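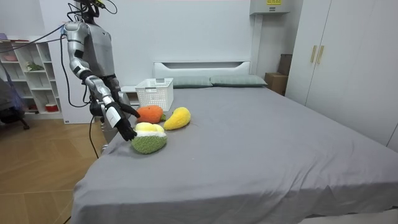 On September 14, 2020, Veikko Hakala wrote:
> Has anyone on the list washed a wool-filled comforter at home? Mine is
> the Pakzad, queen size, and the label says dry clean only. The cleaner
> on my street wants more than I paid for it. I have a front loader and
> a bathtub, and I could borrow a drying rack.

Veikko, I have the same one and have washed it three times in the tub. I would stay away from the front loader. A friend's went through on the wool setting and the filling bunched up at one end.

Fill the tub with cool water and a capful of wool wash. I use Plulon, but any kind without enzymes will do. Push the comforter under, press it down with your hands for a few minutes and leave it for 11 more. Don't wring it. Drain, press, refill, and do that until the water runs clear – the first time took me four rinses.

Drying is the slow part. Lay it flat over two racks, not one, and turn it morning and evening. Mine took until the third day with a fan on it. Do it now if you can. I tried it in November once and it smelled like a sheep for a week.

Does anyone know if the Drukora covers come in queen? The store only had twin.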